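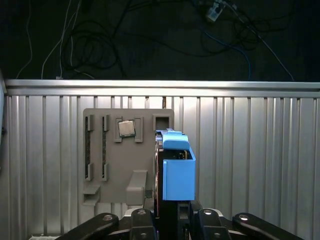 Do you have to believe in matchmaking to apply?
We would prefer that you didn't, or at least not much.

Tinitz is a small dating and introductions agency. We pair single adults for a first meeting over coffee or a walk, and we have been doing it long enough to be suspicious of most of what our own trade says about itself. We are looking for participants for a study we are calling Haworth, and for two part-time interviewers to help run it. Both calls are on this page. Please read the right one.

What we want to find out

Every agency and every app claims to know what makes two people get along. Some use long questionnaires. Some use a person with a good memory and a notebook. Some say they use a formula and won't show it to you. We have used a questionnaire called Tasix for years, and our clients tell us they like filling it in. We don't take that as proof of much. People like horoscopes too.

So we want to test it. In Haworth, half the first meetings will be arranged with Tasix scores in the usual way. The other half will be arranged by age range, distance and one or two plain deal-breakers (smoking, kids, religion if it matters to you), and nothing else. You won't be told which kind of meeting you are on, and the interviewer who talks to you afterward won't know either. If the two groups come out the same, we will say so in public and stop charging for the questionnaire. Our own staff are split on how it will go.

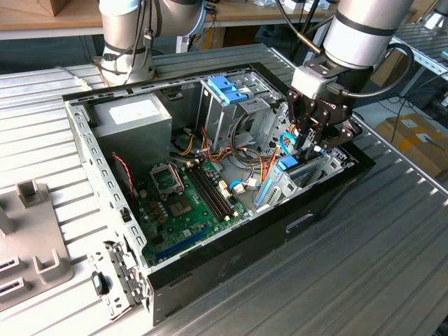 Open computer case on the worktable, with two robotic arms above it.

Call one: participants

We need 440 single adults. You can apply if you:

are 25 or older
are single, and would say so if your friends were in the room
live within an hour's travel of Bresitz, where most of the meetings will happen
can read and speak everyday English
have not been a paying client of Tinitz before

Men and women of any orientation are welcome, and so are people who don't fit either word. We do have to be able to find you someone to meet, and in the smaller groups that may not work out. If we can't place you we will write and tell you, and we won't keep you on a list for years in the hope that you forget you are on it.

What you would do

Fill in the Tasix questionnaire, which is long and in places a bit silly. Go on 2 first meetings, with different people, in a public place during the day or early evening. After each one, have a short phone interview with us. Then answer a follow-up email in June, when we will ask whether you are seeing anybody, from our study or from anywhere else.

You don't have to see anyone a second time. You don't have to be charming. We do ask that you turn up, and if you can't, that you tell us the day before. In our experience no-shows do more harm to people's mood than bad dates do, and anyone who skips a meeting without a word will be taken out of the study.

What you get

We cover travel and the price of a drink and a snack at each meeting. Participation is free and there is no upgrade to buy. You may get a nice afternoon out of it. We can't promise you a partner, and we would be wary of any firm that did.

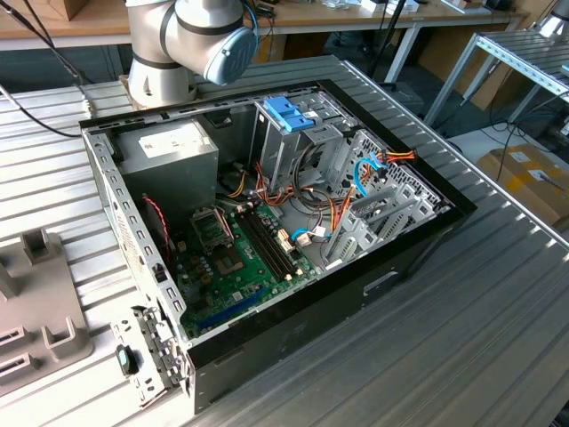 Some people will hope the study is a back door to the paid service. It isn't one. You will not get sales calls from us during the study or after it, and your answers will not be used in our advertising, with or without your name. Your questionnaire goes into a file with a number on it, and the list that ties numbers to names is kept apart and deleted once the follow-up is finished. You can leave at any point and ask us to remove what you have told us.

We check ID for everyone who goes on a meeting. That tells us a person is who they claim to be. It doesn't tell us they are kind, so please use the same sense you would use with any stranger - meet where we have booked, get home your own way, and call us if something felt wrong, even if it seems minor.

Call two: interviewers (part-time, paid by the hour)

The job is phone interviews, mostly in the evening, from home or from our office in Bresitz. You would follow a set list of questions and write down what people say in their own words. Training is paid. The contract runs until the follow-up is done.

We want someone who can listen to a person describe a dull date without trying to rescue it. A background in survey work, nursing, reception or a help desk would be useful. A background in coaching might not be. Please don't apply if you want to give advice, as callers will ask for it and you will have to decline, politely, over and over. You also can't be dating through Tinitz, or working for another agency.

How to apply

For either call, write to us through the contact form and put "Haworth participant" or "Haworth interviewer" in the subject line. Participants should give their age, the town they live in and who they would like to meet, in a sentence or two. No photos at this stage. Interviewers should send a resume and a few lines on a claim about dating they have heard often and don't believe.

Posted September 1, 2023. Both calls stay open until the places are filled, and we will take this page down when they are.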